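Robots still slow at tidying up, Navelach trial finds

Machines can put away your sports gear. Just don't wait up for it.

That's the early word from Navelach, a small automation outfit that spent June testing whether grippers can handle the light, awkward stuff that piles up in homes and stock rooms. Shuttlecocks, clear plastic bags, that kind of thing.

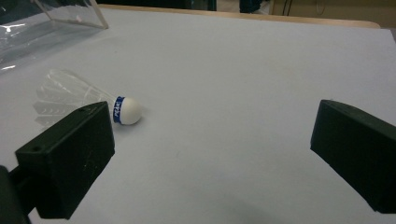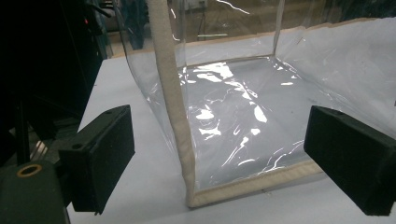

The team logged 1429 pick-and-place tries. Just over 900 went fine on the first go, according to project lead Li-hua Man. The rest were drops, squashed feathers or a bag that folded in on itself.

"Hard boxes we solved a while ago," Man said. "Soft and see-through is still a pain. The software looses the edges."

Speed is the other problem. A person clears a bin of 80 mixed items before a coffee gets cold. The machine needed most of a morning, with two restarts.

Retailer Timmermans, which has 200 stores, is watching. Operations manager Chia-jung Su said the chain would like help with returns, where staff re-bag small goods by hand all day. No order placed yet. "Show me it can open a bag without me standing there," Su said.

Rival firm Skamitz is running its own tests, mostly laundry. No numbers out so far.

Next up for Navelach: zippers and drawstrings, then a longer run in a real stock room in Eradcombe. Man wouldn't give a date for a home version. Price neither. A second round of resutls is due before the end of the year.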